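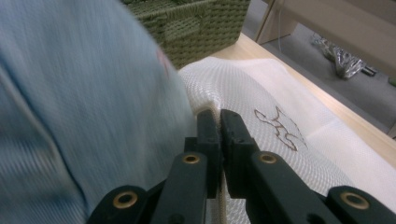 Laundry sorting

Laundry sorting is the job of splitting household fabric items into groups, before washing (by color, weight, dirt) or after (by owner, room, shelf). Also called piling or, in older housekeeping books, parting the wash. Usually done on a bed, a table or the floor.

Before the wash

Most common split is lights and darks. Pale blue is a borderline case, goes in with whites in some homes and with colors in others. Heavy twills and denim are kept apart from knits and mesh, the heavy stuff rubs. Zippers closed, pockets emptied. Small stains, pink or red ones especially, are treated before the item goes in a pile, as heat from a dryer can set them.

Mesh and quilted fabrics

Net-faced and padded textiles (crib covers, play mats, some bath mats) hold lint in the holes. Shaken out first. Printed figures and outlines on them hold up better washed inside out, if the item has an inside. Low spin. Dried flat where there is room, otherwise over a rack. Folding is loose; hard creases in padding take a long time to come out.

After the wash

Two main methods. Pile sorting: everything is tipped out on a table and pulled apart into heaps, then folded. Basket sorting: one basket per person or room, items dropped straight in, folding later or never. Woven and knitted baskets are popular for the second method since they go straight on to a shelf, though they sag when over full and loose loops catch on hooks and zippers.

Table height matters more than table size. Light wood tops are easy on fabric but should be wiped down first, and dryed.

Surveys

The Rimora household survey, run out of Nevavbridge by Declan McKinnon, took in 1,736 homes. Of these 444 used five or more piles. The rest mostly two or three. Single socks were counted seperately and came to about 3,858, a figure that has been disputed on the grounds that some homes sent theirs in twice.

See also

Clothes folding
Linen closet
Laundry basket
Stain removal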